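Home Automation and Hobby Robotics Help > Kits and Add-ons

Is the Sornetti gripper kit any good with thin plastic cups?

Consuelo Quintero
Posted 2022-05-30

I help run a makers' evening at our library and we have money for one arm add-on this year. I keep coming back to the Sornetti two-finger kit with the wrist camera. The job I want it for is simple to explain and probably horrible to do: pick up light plastic drinking cups from a table and put them on a tray. They're all different colors, some clear, some with a molded texture, and they fall over if you breathe on them.

We already own a Kincaid arm, the older one with the round wrist plate. My questions are really these. Will the kit bolt on without a machine shop? Will it crush a thin cup? And does the camera see clear plastic at all? The seller quotes 600 for the full kit or 213 for the fingers alone, and I'd love to know if the cheaper one is enough.

Nadhirah Ong

I've had this kit since February and I love it, so take that into account!

Mounting first. The older Kincaid plate needs the adapter ring, and it comes in the full kit but not in the fingers-only box. Four screws and you're done. Route the camera cable before you tighten anything (I did mine twice).

Crushing: out of the box, yes, it will dent a thin cup. The default grip force is set for wooden blocks and the like. Go into the settings page, bring force down to 9 and closing speed down to 40, and try again. Textured cups are a joy after that, the fingers have something to hold on to. Smooth ones can still slide, and I got a lot more out of grabbing near the rim, where the plastic is stiffer, than halfway down the wall.

Clear cups are the hard part, and this is where I'd spend your practice time. The camera does pick them up, but what it picks up is mostly the rim and whatever color is behind them. A clear cup on a pink tray looks pinkish, and with a blue one behind it looks bluish. Faceted ones are easier than plain ones. Start with your colored cups standing well apart, then mix the clear ones in, and only then start laying them on their sides. A cup on its side is a whole different pick and it took me ages to get the wrist angle right - but wow, when it works you will want to show everyone.

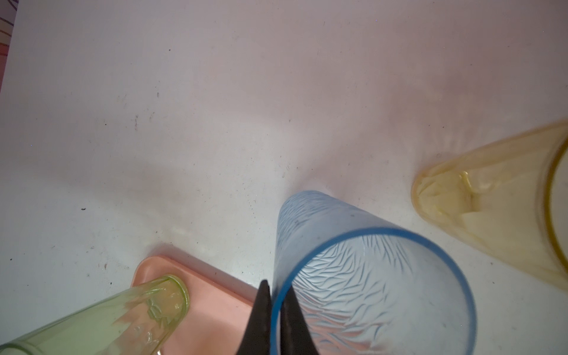
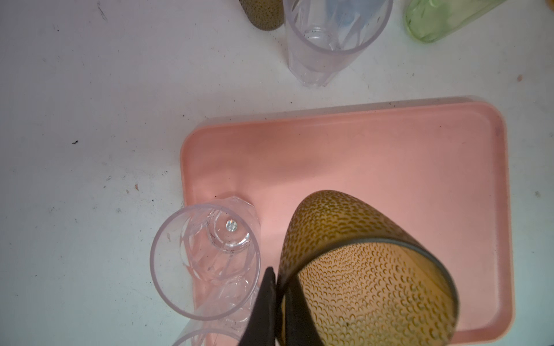 Wrist camera views, cups and tray on a white tabletop.

One more tip: keep the tray in the same spot while you're learning and mark its corners on the table with tape. Move it later, once the picks are steady. And get the full kit. You could add your own camera to the fingers-only one, but the mount sits at a good angle already and you'd lose an evening or two making a bracket.

dusum_fan

no idea about Sornetti but we have the Dusum suction one and it's great on flat stuff. cups not so much, the curved sides leak air. wouldn't get suction for this

Bresgate Bench

Agree on the full kit. Two things to add. Check which firmware your Kincaid is on before you order, as the old one won't list the gripper under tools until you update. Also, the finger pads are sold separately, and a spare pair is worth having if lots of people will be using it. The first thing every newcomer does is close the fingers on the table edge.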